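Section 5 – Running the laundry sorting demo (open day)

Read this before the doors open, not while people are standing there. Covers the Cindero arm on the Flutham table only. For the Emier cart see Section 9.

Before visitors

1. Power strip on. Controller on. Wait for the steady green light, then log in with the demo account.
2. E-stop within reach of whoever is presenting. Press it once, release, reset. Do this every morning.
3. Table wiped down. Basket to the left of the tray as the wrist camera sees them, a bit nearer the fingers.
4. Load program 1438. Not 1439, that one still has the July heights in it and the wrist comes down too low.
5. Run the homing move with an empty gripper. Stay behind the tape.

CAUTION: Hands out of the work area any time the arm is enabled. Paused counts as enabled.

Loading the clothes

6. Soft items only. No zippers, no buttons, no drawstrings. Bright colors show up best on the big screen.
7. Drop them in loosely. Do not fold – folded stuff comes up in one lump and the demo is over in a minute.
8. Leave one item hanging over the near wall of the tray if you are doing the "rescue" pick. Visitors like this one more than the basket picks. Lyle Crenshaw has the script for it.

Note: if a peice drops on the floor, finish the cycle first, then pause, e-stop, pick it up.

Starting a run

9. Ask the group to step back to the tape. Enable. Speed at 26 percent, no higher with visitors in the room.
10. Open the gripper all the way and put the wrist view on the big screen. Check it against Figure 5 before you press Start. Both fingers in view, basket and tray edge both showing.

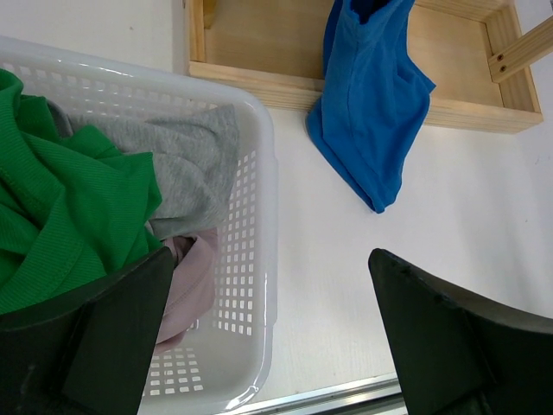 Figure 5. Wrist view, gripper open. Blue item over the tray wall, others in the basket.

11. Press Start. Talk while it moves, the first pick is slow.
12. Let a visitor choose the next color if the group is small. Enter it on the tablet – only the presenter touches the tablet.

If it stops

– "No grasp found": shake up the pile (arm disabled!), retry.
– Item stuck on the tray wall: pause, e-stop, lift it off by hand, reset, home again.
– Screen frozen but arm still moving: e-stop right away. Then call Hazel Nguyen-Tran, she is at the Mbeki desk untill 4:30 pm.

CAUTION: Never pull cloth out of closed fingers. Open them from the tablet first.

Between groups: home the arm, disable, reload from step 6. Write the run in the log sheet, including the bad ones.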